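Landlord kept my deposit, small claims or let it go?

Forum index > Tenant and consumer law > Deposits

phromma_tenant
Posted 2025-06-17

I moved out of a one-bedroom in April after two years. The deposit was $1,250. The management company, Briseo, sent me an itemized letter keeping $239 for "carpet treatment" and $179 for "repainting, bedroom." They mailed a check for the rest. I haven't cashed it.

I have the move-in checklist, signed by Usa Paisan from their office, and it says the carpet was "worn at door, stain near closet." Nothing is written about the paint. I never painted or hung anything heavy. Do I file in small claims or is this too little money to bother with?

OrnenRd
Cash the check. Read the back and the cover letter first for anything that says "payment in full" or "full settlement." If those words aren't there, cashing it usually doesn't give up your claim to the rest, but it depends on the state. Which state are you in?

Also, what date did they mail the letter? Most states give the landlord a deadline, and some take away the right to keep any of it if they miss it.

phromma_tenant
Washington. The postmark is inside the deadline, I checked that already. No "full settlement" language anywhere that I can find.

kettlebrook
I'd let it go. You're arguing over a bit more than 400 dollars. You will take a day off work, pay to file, pay to have them served, and the judge may split it down the middle. I did this over a broken blind and a cleaning fee and came out with $80 more than I went in with.

OrnenRd
Disagree with kettlebrook. If you win you can ask for the filing and service costs back. A signed checklist that lists the stain is better evidence than most people walk in with. The carpet charge looks weak to me. Normal wear isn't chargeable and the stain was there before.

The paint is less clear. Ask them in writing for the invoice and for the date the bedroom was last painted. If it was painted before you moved in and you were there two years, they should be lowering the charge for age anyway.

kettlebrook
"Should be" is doing a lot of work there. Plenty of judges just look at the invoice and the photos. If the landlord has photos of scuffs and the tenant has none, the tenant loses that part.

phromma_tenant
I do have photos from the day I left, but only of the kitchen and bath. One of the bedroom, taken from the doorway.

O_Wannasri
I worked in a property office for several years, not Briseo. Send a demand letter before you file anything. Keep it to one page. Put the amount, why you dispute it, a copy of the checklist, and a date you want the money by. Send it certified and keep the receipt. We settled most of these at that stage, because sending someone to court cost the office more than the charge did.

Don't threaten to report them to anyone and don't put in anything about the neighbors or the parking. People do that and it makes the letter easier to ignore.

Oranuch Wannasri

kettlebrook
Fine, a letter costs a few dollars. I have no problem with the letter. I still wouldn't file over the paint.

wistis44
Check who the defendant is before you file. My lease named the management company at the top, but the owner was a separate LLC and I served the wrong one. The case was dismissed and I had to start again with a new fee. Your lease should list the owner or the agent for service somewhere, mine was on the last page.

phromma_tenant
Good point. The lease says "Briseo as agent for owner" and then there's a blank where the owner's name should be. I'll look up the parcel on the county site tonight and write the letter over the weekend – both charges, but with the carpet first.

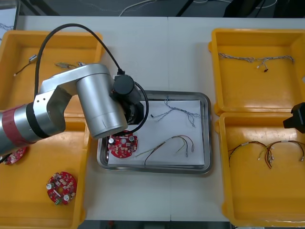

I'll ask for the paint invoice in the same letter and give them 14 days. If they offer the carpet money only, I'll probably take it. Will post what they say.

OrnenRd
Keep the envelope their letter came in too, for the postmark.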